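Chapter 4
Pattern and the Household

Zerkville had one wallpaper shop in its better days, and it sold about 2,000 rolls a year, mostly of things with wings. Taste is rarely quiet for long.
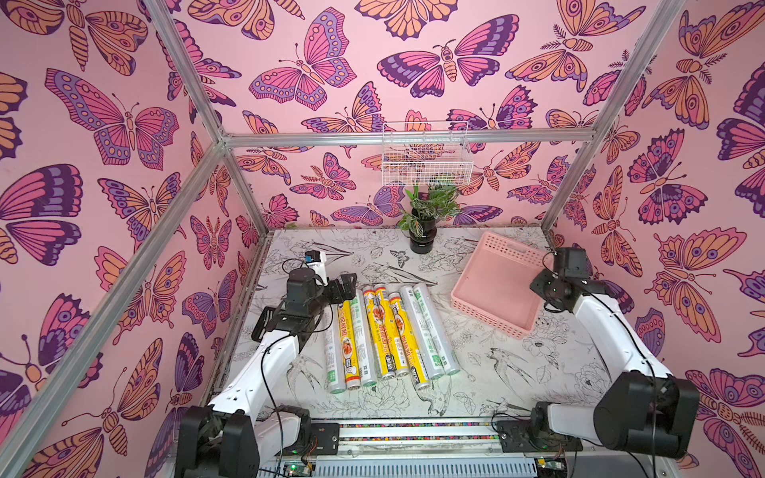

4.1 Flowers on the Table

Marlene Grube, who ran the shop, held that a flower belonged on every flat surface — tables included. Her customers agreed, then complained that nothing matched. We shall take their complaints seriously, at least until page 284.

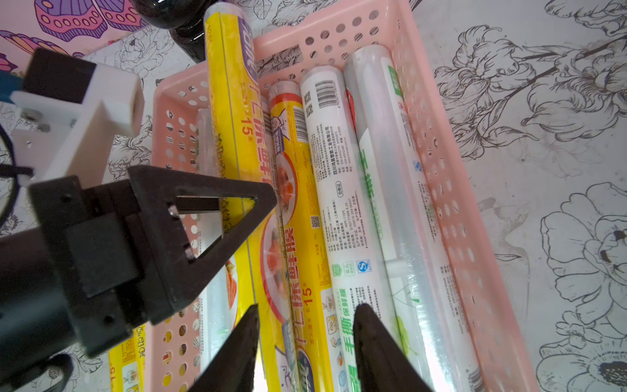

Fig. 4.2 Cling film in a pink basket, on a flowered tabletop.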